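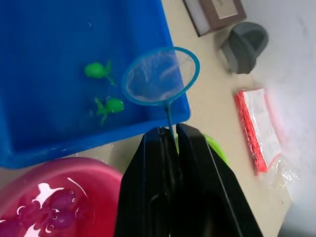
Scooping Floating Objects from Shallow Water: Net, Tray and Transfer Method

Final project report, second-year Product Evaluation
Ottmar Kasten and Nayara Teixeira
Submitted Friday, April 11, 2025

1. Background

Fishing games of the bathtub and water-table kind are sold in most toy departments. The usual set has a net, some floating animals and something to hold the water. Our unit asked us to choose an everyday activity and examine how the equipment affects the way it is done. We chose netting toy fish out of a shallow tray and moving them to a second container.

The task looks trivial until it is written out. The hoop has to enter the water beside the fish, pass underneath it and come up without pushing the fish ahead of the rim. In very shallow water the underside of the hoop meets the floor of the tray before the fish is over the mesh. Most of this report concerns that one stage.

2. Equipment

The tray is blue plastic, large and shallow, with raised walls. It held only a thin layer of water in the arrangement we settled on. The fish are green toys with a rounded head and a thinner forked tail, and two were floated at a time. The net has a light blue plastic hoop, translucent white mesh and a slim blue handle. A pink plastic basin stood beside the tray. The work surface was a beige tabletop.

The fish came from a Cerkness bath set and the net from a separate Asmont pack, bought because the Cerkness net had a hoop too small to take a fish lengthwise. The tray was on loan from the Escobar Street playgroup and has been returned.

One remark on colour. Green on blue gave good contrast from a standing position, and we never had trouble locating a fish. The net was a different matter. A pale blue hoop over a blue floor is harder to place by eye once it is under the surface, and the mesh takes on the colour of whatever is behind it. A red or yellow hoop would have been the better purchase.

3. Procedure

Water was measured in with a 1000 mL jug. We started in February with a deeper fill and reduced it over several sessions. Deep water made the scoop easy and told us little, as the hoop could pass well below the fish at almost any angle.

Each attempt began with the net laid across the edge of the tray and both fish still. The fish were turned to face different ways before the start. The operator then picked up the net by the handle, lowered the hoop, scooped one fish, lifted, let it drain and turned it out into the basin. An attempt was recorded as a miss if the fish left the hoop at any point before reaching the basin. We ran 200 attempts in total, in blocks of 40, changing operator between blocks.

Towels were placed under the tray after the first block. Spills came mostly from lifting the net too quickly and swinging it before it had drained.

4. Observations

Approach direction mattered more than speed. Coming from the tail end, the rim slid under the thin part of the fish first and the heavier head followed it in. Coming from the head end, the rim struck the widest part and pushed the fish away across the tray. Several of these fish ended up in a corner – a position we had expected to be difficult. It was the easiest of all, because the walls stopped the fish moving any further.

Forked tails caught in the mesh on release. Turning the net fully over and tapping the hoop on the basin rim cleared most of them. A few had to be picked off by hand, and we recorded these as completed transfers with a note.

Handle grip made a smaller difference. Holding it close to the hoop gave better control of tilt but put the operator's knuckles in the water. Holding it at the far end kept the hand dry, and the slim handle flexed as the net came up.

5. Limitations

Both operators are right-handed adults, and the product is intended for children. Only one net was tested in full. We had planned to include a flat-fronted net from Kokska, which should sit closer to the tray floor, but it arrived after the last block. Water temperature was not controlled.

6. Recommendations

For a repeat of the work we suggest a hoop with one straight edge, a stiffer handle and a tray with a matte floor to cut down reflections. The basin should stand on the same side as the operator's net hand – ours was moved twice before this was written into the procedure. Attempt sheets and the blank recording form are in Appendix A.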